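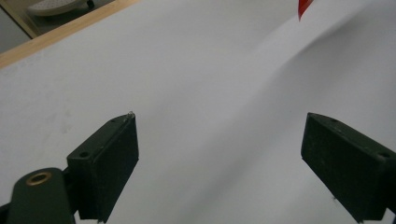
A large white sheet on the table, with a soft fold across it.

Paper for the craft tables: frequently asked questions

Which paper do you supply?
Plain white sheets from Juhl, sold to us in packs of 30. One pack is included in the price of a table booking. Further packs can be bought at the desk.

Can I bring my own?
Yes. Lining paper, brown paper and old wallpaper are all fine. Please don't bring newspaper, as the ink comes off on the wood.

My sheet won't lie flat. What can I do?
Turn it over so the curve faces down and leave it for a few minutes under a board. Smooth it from the middle outwards with a dry hand. If there is still a ridge, work on the flatter side or ask for another sheet – we don't charge for swaps.

Should I tape it to the table?
Only with the low-tack tape kept in the drawers. Parcel tape lifts the finish and Terence Yeoman has had to sand two tables already this year.

Does the paper have to cover the whole table?
No. A strip of bare wood along the edge is fine for pencils and sketching. For paint or glue, please use two sheets with a good overlap.

Can smudged sheets be used again?
Yes, for cutting and rough work. Put them on the lower shelf by the sink. Anything with wet glue on it goes in the bin, and clean offcuts go in the recycling.

How long can I leave work on a table?
Up to four hours after your session ends. After that it is moved to the drying racks, so write your name on a corner.

Can I buy larger sheets?
We stopped stocking them in June. Ryan Treloar can add some to the next order if you email by the end of the month. There is no minimum.

Who do I ask about group bookings?
Shirley Fothergill, extension 114.

Last updated September 2019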